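Zadholm Desk Packing Set: data card

Version 3, revised in April. Maintained by the Zadholm group. This file replaces the earlier notes.txt, which should be deleted from local copies.

Summary

The set covers one household activity: placing small soft goods into open cardboard boxes on a desk that is already in use for other things. Items are pouches, folded fabric and similar pieces that change shape when held. Desks were left in their everyday state. Lamps, chargers, bottles and shopping bags stay where they were, and a session does not begin with clearing the surface.

The set holds 500 episodes. Of these, 200 are pouch episodes, 200 are folded fabric episodes and 100 are mixed. An episode starts with the item outside the box and ends when it has been released inside, or when the attempt is abandoned. Abandoned attempts are kept and flagged.

Directory layout

episodes/ one folder per episode, numbered from 0001
labels/ one text file per episode, same number
items/ item list with material and closure type
boxes/ box list with inside measurements
splits/ train, validation and test lists
CHANGES version history

Item numbers are stable between versions. Episode numbers are not. Anything built on version 2 should be matched through the file CHANGES, where the old and new numbers appear side by side.

Items

Each entry in the item list has five fields: item number, type, surface, closure and main color. Surface takes one of the values smooth, woven, knit, plush or mixed. Plush covers any fuzzy pile, including pile with an embossed pattern. Closure is zipper, snap, drawstring or none.

Color is recorded as seen in daylight. Under a desk lamp the pinks and light browns shift noticeably, so color should not be used on its own to match an item across sessions. Use the item number.

Boxes

All boxes are plain cardboard, reused from deliveries. Flap state is labeled at the start of the episode:

closed: flaps meet, no tape
open: flaps stand up or bend outward
torn: the top is damaged and at least one flap has a ragged edge
none: flaps removed

Where open and torn both apply, torn takes precedence. Box contents at the start are labeled empty, lined or part full. A box with a piece of fabric in the bottom is lined if the fabric stays for the whole episode and part full if it is one of the goods being packed. The distinction cannot be made from a single view. Read the label file.

Desk contents

Objects on the desk that are not being packed are listed per session under "surroundings". The terms are deliberately coarse: lamp, power strip, charger, cable, bag (paper), bag (plastic), bottle, case, packaged goods. Printed text on bags and packaging is not transcribed. A clear bag with things in it is entered once, as a bag, and its contents are left out.

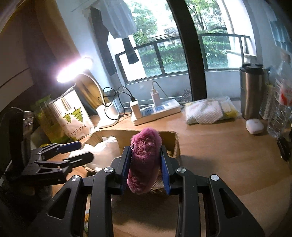 Plastic bags caused most of the disagreements in labeling. A crumpled bag beside the box may be packing material, trash or something put down earlier, and annotators guessed differently. From version 3 every such bag is entered under surroundings unless it goes into the box during the episode. The Bumelton sessions were relabeled to this rule. The Aguirre sessions were labeled under it from the start.

Label fields

item: item number
box: box number
flaps: see above
contents: empty, lined, part full
orientation: upright, flat or folded, judged at first lift
result: placed, dropped, abandoned
note: free text, often blank

Orientation refers to the longest side of the item. For round pouches the zipper line is used. If the item has neither a clear long side nor a zipper, the field is left blank.

Known problems

Lamp glare washes out part of the desk in some evening sessions. These carry the word "glare" in the note field.

Clear plastic is underlabeled in the Bumelton sessions.

Inside measurements of boxes were taken before use. Reused boxes soften at the corners and the figures may no longer hold.

The mixed episodes have no validation split.

Tools

The label files open in any text editor. The checker, fludix-check, comes from the Fludix package and tests for missing fields, unknown item numbers and flap values outside the list. Run it from the top folder. It does not test whether a label is right.

Corrections

Send corrections as an edited label file with the episode number in the subject line. Changes to the item list are held until the next version.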